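The town wants my cat on a list

Rudthorpe has a draft ordinance out that would make every cat owner in town buy a yearly license, get a microchip put in, and keep the chip record current through a private registry called Virkari. Dogs have had licenses here forever. Cats never have. The fee is $25 per cat, and if you get caught without one the fine goes up to $300.

I read the whole thing last night, including the appendix, and I still can't tell what problem it's supposed to solve.

The stated reason is reunions. Lost cats go to the shelter, the shelter can't find the owner, the cat sits there. Fine. I like reunions. But a microchip does that job by itself, and you can already get one at the clinic on Campos Street without the town being involved. What does a license add? A tag number, I guess, on a collar that my cat will have off before lunch. 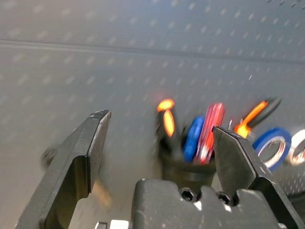

Tools and supplies on a gray surface.

Soledad Salcedo, who wrote most of the draft, told the December meeting that the town has 909 unlicensed cats. I would love to know where that number came from. Cats aren't licensed here at all, so every cat in Rudthorpe is unlicensed, and if somebody went door to door I must have been out. When I asked, I was told it was "modeled." Modeled on what? The draft doesn't say, and neither does the slide deck.

She's not a villain, by the way. She has fostered more kittens than I've ever met and she answered my email the same day. I just don't think she answered the question in it.

Then there's the money. The town expects nearly 1000 licenses in the first year. Go look at how many people bother with dog licenses and tell me cat people will do better. And whatever does come in has to pay for the software, the mailings and a part-time clerk. The draft says any surplus will "support low-cost spay and neuter." Any surplus! I've seen how that word gets used in this town.
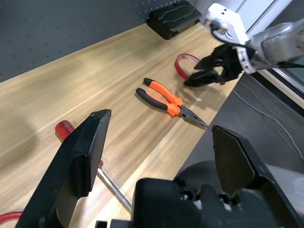 Wood tabletop and pegboard.

Section 4 is the part that really bugs me. It defines an owner as anyone who "regularly provides food or shelter" to a cat for more than two weeks. My neighbor Fulgencio Sotomayor puts a bowl out for whatever strays come down the alley. He doesn't own them. He can't touch most of them. Under this wording he'd owe a fee and a chip for each one, or he could stop feeding them, and I know which of those is cheaper. How that helps a single cat is beyond me. 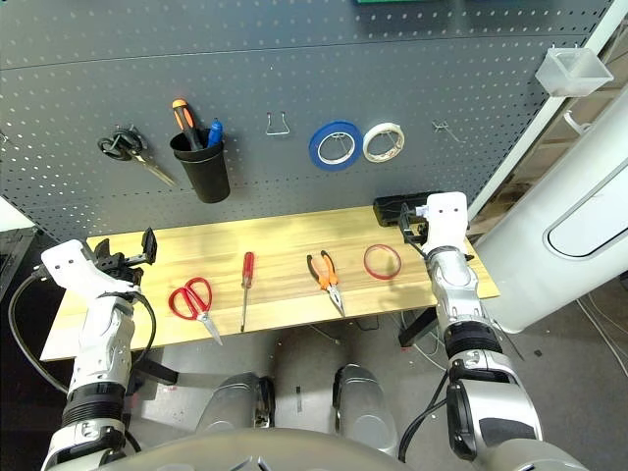
I asked if there would be an exception for community cats and was told it could be handled through "enforcement discretion." So the rule applies to him, but trust us, we won't use it. If they don't plan to use it, they can take it out. It's one line.

The registry deserves a closer look too. Virkari gets your name, address and phone number, and the draft lets it share them with "partners." The only partner named is Clandov, and I couldn't find anything in the packet that says what Clandov does with an address once it has one.
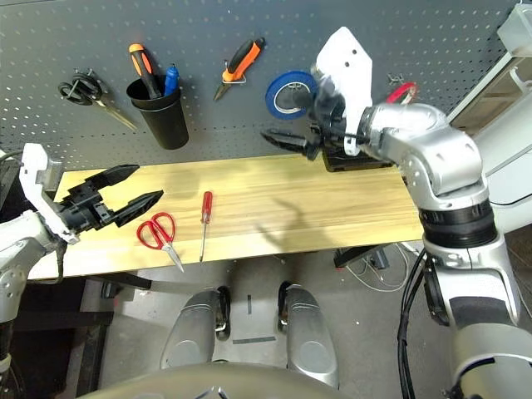 What I'd support is pretty boring. Free chips twice a year, a scanner in the police station lobby so a found cat can be checked after hours, and leave the feeders alone. I sent that in as a written comment. Comments are open until the next reading, and the clerk's office takes them on paper if the web form eats yours like it ate my first one.

Posted 18/01/2025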